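Runby cast iron casserole, 5 litre

Mon 16 October

I bought the Runby to replace an old enamel pot that had been my aunt's and had finally chipped through at the base. It has been on the hob or in the oven most weeks since, so I think I can give a fair account of it now.

The first thing I made was Salamatu Dogbe's groundnut stew, which she brought to our supper club last November and which I have been cooking ever since. It needs a long, low simmer and it catches easily. In the Runby it didn't catch at all. The base is thick and the heat spreads evenly, even on my small gas ring.

Browning is good too, once you let the pot warm up properly. Give it 5 minutes on a medium flame before the oil goes in. I do beef in batches of 200 g, as any more and it starts to steam.

The lid fits well – a braise left for 4 hours lost very little liquid. The knob is on the small side and hard to grip with thick oven gloves. The side handles are fine.
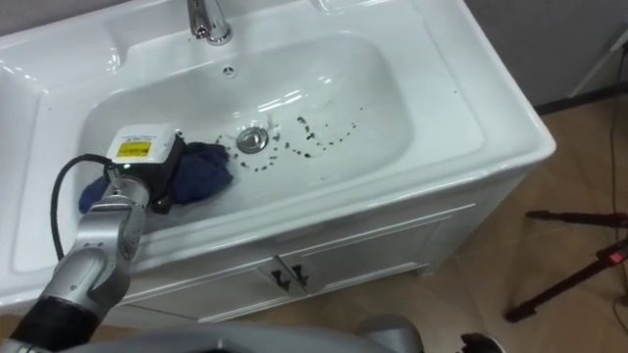 It is heavy. With more than 1000 ml of stock in it I need both hands and a clear run from oven to table. Fiona Lamont has the Boswood in the same size and hers is noticeably lighter, but she says onions stick to it. I tried hers for a rice dish and found the same.

Cleaning is easy enough. Warm water and a soft brush shift most things, and a soak overnight deals with burnt sugar. The pale inside has stained a bit from turmeric, and I haven't managed to get that out.

I'd buy it again, though I would like a bigger knob. It comes in dark green and cream. Mine is the green.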